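Workshop tips: keeping two-arm software calm when the table is full

Written by Thảo Huỳnh, workshop page, updated 01/06/2026

These tips are for people who write or adjust the software for a pair of small arms working over one table. I collected them while I was preparing our packing tasks together with Nhi Chu. Most of them are simple, and I forgot every one of them at least once.

Give the planner a margin around the furniture

We draw the posts, the rails and the walls as plain boxes in the collision model, and then we make each box 43 mm thicker on the inside. It sounds like too much. But the cables of the arms are not in the model, and a cable loop goes wider than the link it is tied to. When we used a thin margin, the planner found very elegant paths which pulled on the cables.

Trays and baskets on the walls also need a box. Model them as full and solid, even if the mesh has holes. You will never want to send a gripper through it.

One arm asks, the other arm waits

Both arms can reach the middle of the table, so the middle must have an owner. In Makris, our small task runner, each arm has to request the middle zone before it enters and release it after it leaves. Duyên Tăng wrote the first version with a timer only, and the two arms were very polite and stood still until somebody pressed stop. Now the left arm wins when both requests come in the same cycle.

Please log each request and each release with a time stamp. When a run stops, read this log first and the motion log second.

Clear plastic is difficult for depth

With bubble wrap, the depth image has holes, and sometimes it reports the table under the sheet. Do not try to repair this with stronger smoothing. We find the sheet in the color image first, take the height from the table plane, and add a fixed thickness. The grasp then closes slowly, and the software checks the finger opening before it lifts.

A floor with veins in it makes the color step harder too, as white lines can look like the edge of a sheet. Take a background picture with nothing in the middle and keep it in the same folder as the calibration. Take a new one if you change the lamps.

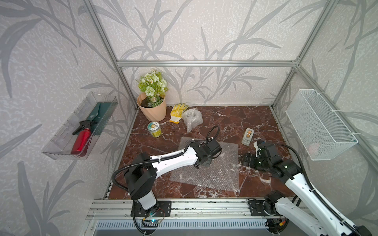
Teach the names of things before the motions

Our object list has one line for each thing: name, grasp type, allowed zone, maximum closing force. The tape dispenser has its own grasp type. The gloves are "soft, any direction". The flower pot is "do not touch", and the planner treats it as a tall cylinder up to the top of the roses.

Use names that people say aloud. We had "container_b" for a small jar and Tươi Võ spent a whole morning to search the wrong line.

Limit the camera data before you limit the speed

If the arm moves in small jumps, look at the computer first. Our point cloud was too heavy, and the planner was waiting for it. We now keep 2000 points for each object and the jumps are gone. It was not necessary to change anything in the motor settings.

Small things for the end of the day

Save the joint positions of the rest pose in a file, with a comment which says who changed it last.

Do the hand-eye calibration again after any mounting plate was loosened, also if it "went back to the same place".

Run the short test (56 steps in our case) before the long one. The long one has 177 steps and it is annoying to lose it at the end because of an old map.

Keep the stop command on a key by itself. Ours was next to the key for the new episode, and Diễm Quách moved it in July.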